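Minutes of the Clothing Swap meeting, Sireno Street hall, 2019-06-15

Eight of us came, which was lovely to see, and two sent their apologies along with a plate of lemon bars that more than made up for it. The kettle was slow, so we began a little later than planned, and the minutes of the last meeting were read aloud and agreed with one correction: the spare rack went to the upstairs landing and is still up there, so anyone who has been looking for it in the basement can stop.

## 1. Where the money stands

The spring swap brought in $646 at the door and from the cake table together, and there was a warm round of thanks for everybody who baked. Out of that we still owe Drovell for the folding rails. The bill has been passed and will be paid this week. We talked for a while about whether to put the rest toward a second steamer or hold it over for the fall, and the feeling in the room was to hold it, at least until we have seen what the hall wants for the September booking.

## 2. Children's clothes

This took up most of the evening, and happily so. Donations have come in very well since the spring, and the children's shelves are fuller than the grown-ups' for the first time any of us can remember. The difficulty is denim. It is heavy, it slides off the shelf when somebody pulls a pair from the bottom, and by the middle of the afternoon at the last swap the whole stack had turned into one blue heap that parents were having to dig through with a toddler on one hip.

We agreed that jeans and other denim trousers will from now on be folded long, legs together, and laid in a single row along the white table instead of being stacked. The size label goes on a paper band, and the band goes on last. Where there is a pocket or a bit of decoration worth showing off, please leave that side up if you can, as it is the first thing a child will spot.

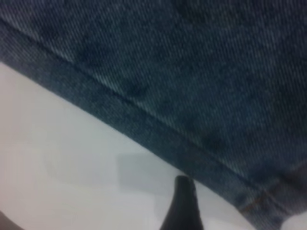
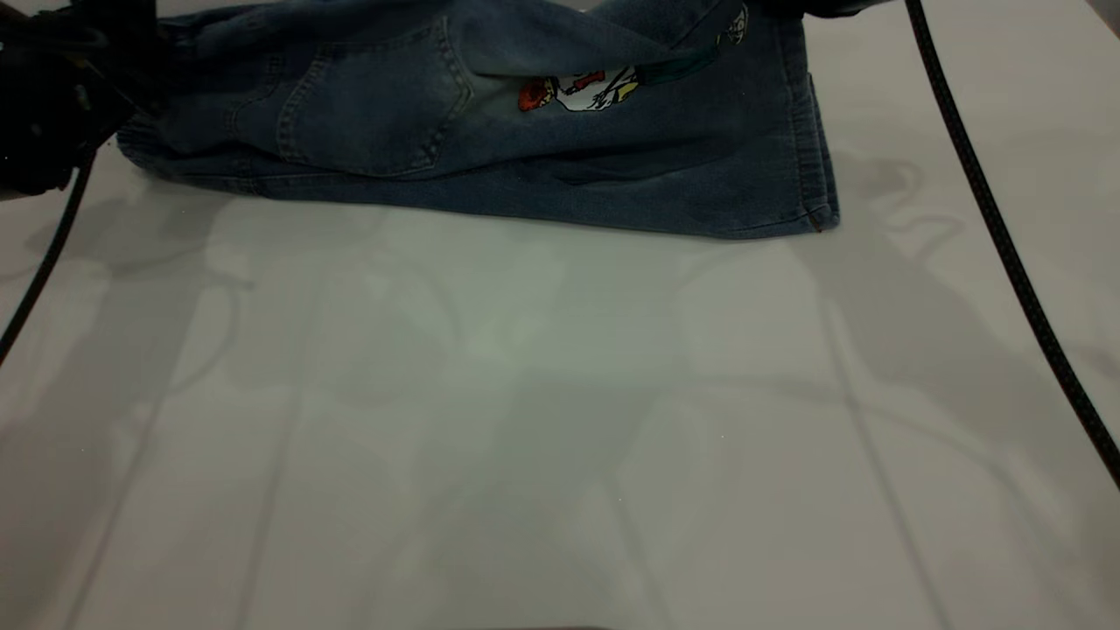

There was some friendly disagreement about elastic openings. One view was that they ought to be flattened and tucked under so that the row looks neat, and the other was that parents like to see the elastic straight away and will only unfold the thing to look for it. We settled on leaving it showing. Whoever is folding should give it a gentle tug first, and anything that has lost its stretch goes to the mending basket with a pin in it.

Cartoon prints were also discussed at more length than was perhaps strictly needed, as several of us turned out to have strong feelings. A print that is cracked or peeling doesn't keep a garment off the table as long as the cloth is sound. Children don't seem to mind in the least, and we have sent home some very well-loved characters over the years.

On fading, the same applies. Faded denim is fine. Thin denim is another matter, so please hold the knees and seat up to the window before folding. Frayed hems can stay if the stitching is holding, and if it isn't, they go to mending.

## 3. Mending

The mending circle has finished everything from the spring except six pairs of trousers and a winter coat with a difficult zipper. We are nearly out of the orange-brown thread for jeans hems. Sarmiento has it on the large spools, and it was agreed to buy two, plus a packet of the heavier needles, as the ordinary ones keep snapping when they meet a thick side seam. A member kindly offered to show anyone who is interested how to turn up a hem and keep the original edge, and there was so much enthusiasm for this that we may make an evening of it. Bring your own scissors, please, and put your name on them.

## 4. Washing and storage

Valtia have said they will go on giving us the use of their machines on the early shift, and a thank-you card was passed around and signed during the tea break. A reminder that dark denim is to be washed separately. We did lose a very pretty cream cardigan to this in the spring, and it is now a very pretty pale blue one, and was taken home by somebody who likes it better that way.

The lidded boxes are holding up. Please write the size on the short end as well as on the lid, so that it can be read when the boxes are shelved.

## 5. Fall swap

We would like the big room again in September and will ask for the same hours. The poster needs a fresh drawing, as the old one still has last year's entrance on it. It was suggested that children's clothes move nearer the door, where there is space for strollers, and that shoes take the corner by the stage. Agreed by all.

## To do

- Pay the Drovell bill
- Thread and needles from Sarmiento
- Bring the spare rack down from the landing
- Cut paper bands for the denim table
- Write to the hall about September
- Return the lemon bar plate, which has a blue rim

The meeting closed with a second pot of tea. The next one will be in the small room, as the choir has the hall.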